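July, notebook, second pass on the Grollov adaptation

Read the trade piece on the film again this morning, slowly, with a pencil. It says Mtshali has been "attached" to play the young smuggler and that the script follows the years before the first game. It doesn't say who wrote the script. It doesn't say who is paying for it either, and I've been caught by that sort of silence before.

Pauline sent me the junket interview the whole story rests on. I timed the bit about Grollov: 58 seconds, at the tail end of a chat meant to be selling a different film. The actor says he loved the games and would "jump at it". That is a man being polite to an interviewer. By lunch it had become "confirmed" on three sites, all of them quoting each other.

Went back through my own clippings to see how often this sort of thing comes good. I have 159 game-to-film announcements logged, with a named lead or director on each. Teodor thinks I should throw out the ones where the studio folded. I've left them in, as a folded studio still means no film. Will do it both ways and let him argue with the second column.

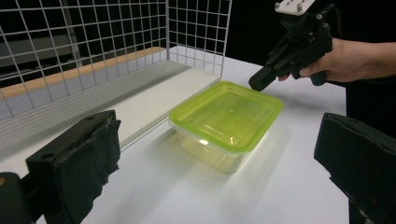

The prequel idea bothers me more than the casting. Everybody who played Grollov remembers the older character: tired, talkative, bad at lying. Take twenty years off him and you've got a nimble lad in a jacket, and there are plenty of those in cinemas already. Czesław says the prison chapter in the third game proves the young version works. It lasts a quarter of an hour and you spend most of it climbing a wall. I replayed it last night and wasn't moved.

Plakirik (the effects house) is supposed to be doing the ship sequence. Source is one line on a forum, since deleted. Grażyna saved a copy but it has no name on it. Not using it.

Same goes for the 300-page treatment Zbigniew keeps bringing up. He hasn't read it, and the person who told him about it hasn't either.

To do:
– ask Ulletti's press office whether they still hold the film rights or have let them lapse
– get the full interview, the uncut one if it exists
– finish the second column for Teodor
– Pauline to check the date on the first "confirmed" post

4.40 pm. Ulletti replied: "We don't comment on speculation." Filed it with the others. Trying their licensing desk tomorrow, different number, and I'll ask only about the rights.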